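Rules for a messy task

I spent most of April rewriting our working rules for robot trials with household rubbish. The old set had 42 of them, written for rigid objects on a clean bench, and they coped badly with carrier bags. A bag has no fixed shape, catches on things and hides whatever is behind it. The new set has 19 rules. Graziella Lombardi did the cutting and Settimio Martinelli argued for the ones she wanted gone.

The ones I use most:

Fixtures are marked. Any hook or stand the robot depends on gets coloured tape, and it does not move until the trial is logged as closed.

Grippers are checked for snagged film every 10 trials, with the arms stopped. Thin plastic works its way into linkages and a camera check is not enough.

Cables are part of the workspace. If one lies on the floor within reach of an arm, it goes in the log.

Scraps stay where they fall during a trial. Tidying halfway through changes the task, and the log then describes something that did not happen.

An operator may stop a trial without giving a reason. The reason can be written down later – or left blank.

The fourth was the hard one. Agata Bellini went back through 871 log entries from the Prultport trials and found that about 10 had a note on floor condition. I had assumed it was most of them. We now write one line before the start and one after the stop, in plain words.

What I have not settled is speed. We set a single limit for both arms, which is simple to audit but slow when only one is near the bin. Nives Fabbri wants separate limits. I would like to see her numbers first.
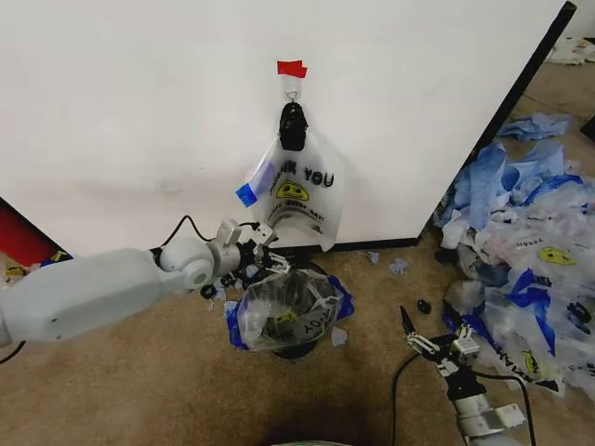
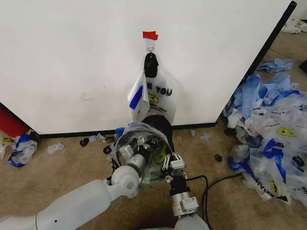 Bag work, both arms in use. Red tape marks the hook.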